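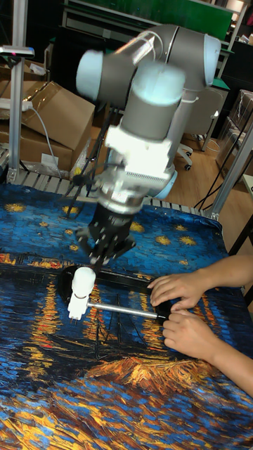
1/ Our hospital trust and its carbon plan, a thread

Right, so I promised I'd write up last night's public meeting about how the trust plans to cut its emissions. Grab a tea, I've got a few posts' worth (sorry!)

2/ Biggest news first. They're switching off the piped nitrous oxide in theatres. Gas and air on the maternity ward STAYS, before anyone panics, it's only the old pipes that leak. Portable cylinders instead.

3/ Amr Bouzid, who runs the estates side, said they'd found 53 leaking joints in one building. Fifty-three! There was a proper gasp in the room.

4/ Then inhalers. Some 900 patients will be asked in June if they'd like to try a dry powder one. Asked, mind you. I put my hand up and checked that twice, as my mum can't get on with them at all.

5/ Heating was the grumpy bit. The boilers are ancient, the heat pump quote from Usard came in miles over, and the trust has gone back to Zumorer for another price. So another winter of the old ones, I reckon.

6/ Khadija Salem from the kitchens was brilliant. She's got patients ordering lunch the same morning and the bins are so much lighter for it. More of her please!

7/ Didn't love the car park answer. 2,000 staff, 6 bike hooks by the main door, and "we're looking at it". They said that last time.

8/ Someone asked if any of this depends on who's in government and the chair said no, the money's already set aside. I'd like to see that in the minutes.

9/ Written comments close on 24th December (lovely timing, thanks). Paper forms are at the main reception desk. I'm doing mine about the bikes.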